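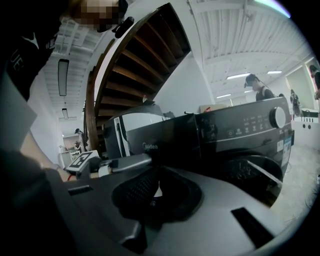 The grippers at the Midea washer in our shared workshop.

Drukia's hand-held grippers come as a kit in pairs, and we have had ours since February. Assembly took two evenings. The shell is light and the dark pad in the middle is easy to wipe clean. The marker blocks need to be bolted on square, and the manual skips this. 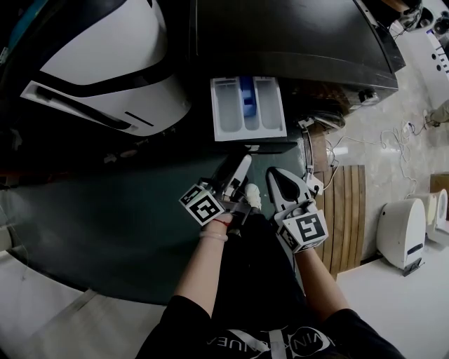 Both grippers below the open detergent drawer.

Small plastic parts suit the pointed jaws well. My wrists ached after 15 minutes, and Žofie Doležal, who has smaller hands, managed five.

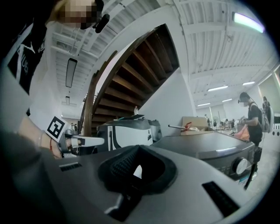
Tracking dropped out when one gripper passed behind the other. Spare pads are slow to arrive. Four stars, and we would buy a second pair.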